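Can a machine put the snacks away yet?
Speaker notes, Kultcombe village hall, February. Ekkachai Rojanasak
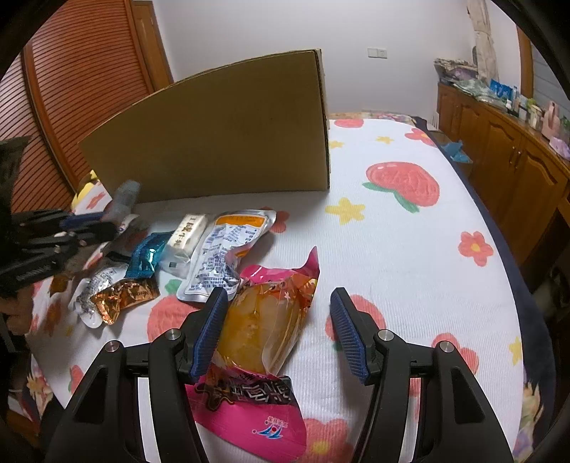
Start slowly, let people find their seats and finish their tea. Say thank you to the hall for having me back, and mention that the slides are in a different order from the handout (sorry!).

Ask who unpacked any shopping this week. Most hands will go up. Then ask who had to think about it, and wait a bit, I always rush this part.

Now the packets. Foil is shiny and it crinkles, so a camera has a hard time deciding where the edge is. Bread in a wrapper is worse, bless it, as you can hold it firmly enough to lift and still squash the roll inside. My mother does this with her eyes on the television.

Tell the Nindoro story here: 200 tries at one soft bun, and the 7 that went properly wrong all went wrong in the last second, on letting go. Keep it to two minutes, it does grow.

Shop floors next. Wongsuwan's stockroom is easier than a bedroom, with the same cartons coming in the same way up.

My answer, if pressed: some chores, slowly, with a person close by. Leave time for questions, and remember to give back the clicker.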